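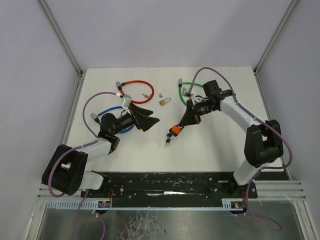 Brilura coiled cable locks, red, blue and green - review

Posted Mar 1, 2022

Quick one as I've got to be out of the door shortly. Bought these for the bikes after the old combination lock seized up in the rain outside the swimming baths in Drastthorpe and I had to walk home. Wanted keys this time. No more dials.

Ordered from Oltmanns, the hardware place in Wunmont. Came in 2 days, in a padded bag, keys taped to each lock. Take the tape off straight away, it leaves a gummy mark on the metal if you don't. Ask me how I know.

The good stuff first. Colours. Sounds daft but it's the reason I'd buy them again. Red is mine, blue is for my daughter's bike, green lives on the shed gate. No arguing over whose is whose and you can spot the right one in a heap on the hall floor. Metal ends on all of them, so the colour is only on the cable part. Would have liked a bit of colour on the head too but never mind.

They coil back up on their own which I like. Undo it, let go, it springs into a loop and goes in a coat pocket (a big one). Straightened out, mine goes through the front wheel, the frame and a thin post. Not a fat lamp post. I tried, outside the library, looked a right fool and ended up on the railings instead.

Keys. Small. Too small if I'm honest, and worse with gloves on. You get 2 with each lock and they look near enough the same from one lock to the next, so the first evening was all trial and error at the kitchen table. The colours don't carry over to the keys at all, which seems a silly thing to miss. Put them on a proper fob the same day. I've got an orange one for mine and I can find it at the bottom of a rucksack now. Spares went loose in the drawer with the little brass padlock off the old toolbox and of course they all got muddled. A dab of nail varnish on each sorted that. Should of done it at the start.

Turning the key - stiff for the first week, fine after a drop of oil. The green one is still the worst of the lot but it gets rained on all day and the others don't. I turn it upside down on the gate now so the water doesn't sit in the keyhole. Seems to help.

Security. Be sensible. It's a thin cable, anyone with decent cutters will be through it. I use mine for the bakers, the library, ten minutes at the post office. Would not leave a good bike at the station overnight with only this on it. For that I've got a heavy D lock which weighs a ton and lives in the garage.

Other gripes. No bracket for the frame, so it's pocket or basket. It rattles in the basket, I wrap it in a tea towel. The covering on the red one has a scuff already where it rubs on the post, nothing through to the metal yet. Instructions are one slip of paper in tiny print and don't tell you what to do if you loose both keys. I emailed Oltmanns to ask and the answer was buy another lock. Fair enough, at least it was quick.

Had them since June and all 3 still work. Daughter can do hers by herself, she's 6, though she needs a hand pushing the end in until it clicks.

Would I buy again - yes, for short stops and gates and scooters. Not for anything you'd cry over.

4 out of 5. One off for the keys.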